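Zwischenbericht Kandelia, Stand 19.08.2022

Liebes Förderteam,

wie versprochen kommt mein Zwischenbericht diesmal ein bisschen ausführlicher als der letzte (der war wirklich arg knapp, ich weiß). Es ist viel passiert, und einiges davon war so nicht geplant. Ich fange trotzdem mit dem Erfreulichen an.

Zur Erinnerung für alle, die neu dazugekommen sind: Kandelia ist unser Versuch, winzige Trägerpartikel zu bauen, die sich in einem Biofilm verankern und dort einen Wirkstoff nach und nach abgeben. Wir arbeiten ausschließlich im Labor, also mit Schlauchstücken, wie sie in Kathetern verwendet werden, und mit Bakterienrasen, die wir darauf selbst heranziehen. Patienten oder Tiere kommen in diesem Projektabschnitt nicht vor, und das bleibt auch so.

Die Partikel selbst machen uns inzwischen richtig Freude! Im Frühjahr klumpten sie noch, sobald wir die Salzkonzentration auch nur leicht angehoben haben. Seit wir die Hülle umgestellt haben, bleiben sie in der Schwebe, und zwar auch über Nacht. Von 40 angesetzten Chargen haben 23 unsere eigenen Grenzwerte für die Größenverteilung eingehalten. Das klingt erst einmal nach einer mäßigen Quote, aber die Ausreißer stammen fast alle aus der Zeit vor dem Wechsel. Die Einzelwerte stehen wie immer in der Tabelle im Anhang, dort habe ich die alten und die neuen Chargen getrennt aufgeführt.
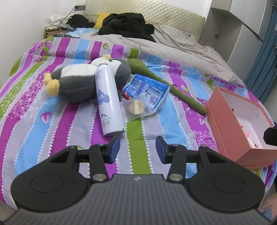

Die Verankerung im Biofilm ist der Teil, an dem wir am längsten gesessen haben. Ein Biofilm ist ja keine glatte Fläche, da gibt es Kanäle und Buckel und Stellen, an denen fast nichts wächst. Unsere Partikel haben sich anfangs brav an den Rand gesetzt und den Rest ignoriert. Wenn ich das in der Projektrunde erkläre, greife ich gern zum Textilvergleich: Auf einem Bettlaken mit breiten schrägen Streifen in Magenta, Violett, Hellblau und Limettengrün liegen die kleinen weißen Punkte schön in Reihen an den Streifenkanten, und genau so sahen unsere ersten Aufnahmen aus, alles an den Kanten und in der Fläche nichts. Mit der zweiten Variante der Ankermoleküle kommen wir jetzt auch in die dickeren Bereiche hinein. Wie tief genau, kann ich noch nicht seriös sagen, dafür brauchen wir die Schnittbilder.

Und damit bin ich beim unangenehmen Teil. Die Schnittbilder sollten längst da sein. Unser Partner Genard, der die Einbettung und das Schneiden der Proben übernimmt, hat im Sommer das Gerät gewechselt und danach erst einmal neu einfahren müssen. Die ersten Schnitte nach der Umstellung waren zu dick und am Rand ausgefranst, damit war leider nichts anzufangen. Wir haben uns zusammengesetzt (sehr nettes Gespräch übrigens, trotz allem) und vereinbart, dass wir die Proben vorher stärker kühlen und in kleineren Stücken anliefern. Die Testlieferung ist raus, auf das Ergebnis warte ich noch.

Besser sieht es bei der Auswertung aus. Wir nutzen jetzt Findo, um die Mikroskopaufnahmen vorzusortieren, und das spart uns eine Menge stumpfer Arbeit. Bisher saß abends jemand da und hat unscharfe Bilder von Hand aussortiert. Ganz ohne Nachschauen geht es weiterhin nicht. Bei sehr dichten Rasen verwechselt die Software gern Luftbläschen mit Partikelhaufen, deshalb kontrollieren wir bei diesen Proben jede Aufnahme selbst. Für die 102 Bilder der letzten Serie hat das einen Nachmittag gedauert, das ist für mich völlig in Ordnung. 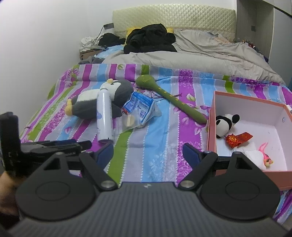 Reicht das bewilligte Geld bis zum Ende der Laufzeit?

Nach heutigem Stand kommen wir hin, solange die Preise für die Hüllpolymere nicht noch einmal anziehen. Wir haben beim Verbrauchsmaterial mehr ausgegeben als geplant und bei den Reisen deutlich weniger, und ich würde die Differenz gern umwidmen. Den formlosen Antrag dazu lege ich bei.

Bei der Pumpenstrecke von Huttunen gab es auch Bewegung. Wir hatten uns ja darüber geärgert, dass der Durchfluss bei niedrigen Raten so stark pulst, und die Partikel reagieren darauf empfindlich: Sie lösen sich bei jedem Stoß ein kleines bisschen wieder ab. Jetzt läuft die Strecke mit einem Dämpfer dazwischen, und die Kurven sind viel ruhiger. Drei Kanäle sind in Betrieb, der vierte tropft an der Verschraubung. Ein Ersatzteil ist bestellt. Bis es da ist, fahren wir eben mit drei weiter und lassen die Kontrollen versetzt laufen – das kostet Zeit, aber keine Daten.

Bis Dezember habe ich mir Folgendes vorgenommen: die Schnittbilder endlich auswerten, die Freisetzung des Wirkstoffs über eine längere Strecke messen und den Vergleich zwischen alter und neuer Hülle sauber aufschreiben. Falls Genard noch einmal ins Rutschen gerät, würde ich die Freisetzungsmessung vorziehen, die hängt nicht an den Schnitten. Darüber sollten wir vielleicht kurz telefonieren, bevor ich den Zeitplan offiziell ändere.

Noch eine Bitte zum Formular: Im Feld für die Meilensteine lässt sich der zweite nicht auf »teilweise erreicht« setzen, ich bekomme da nur »offen« oder »erledigt« angeboten. Ich habe »offen« gewählt und die Erläuterung ins Bemerkungsfeld geschrieben. Wenn es bei euch einen anderen Weg gibt, sagt mir gern Bescheid, dann reiche ich die Seite neu ein.

Herzliche Grüße aus dem Labor
Die Projektleitung Kandelia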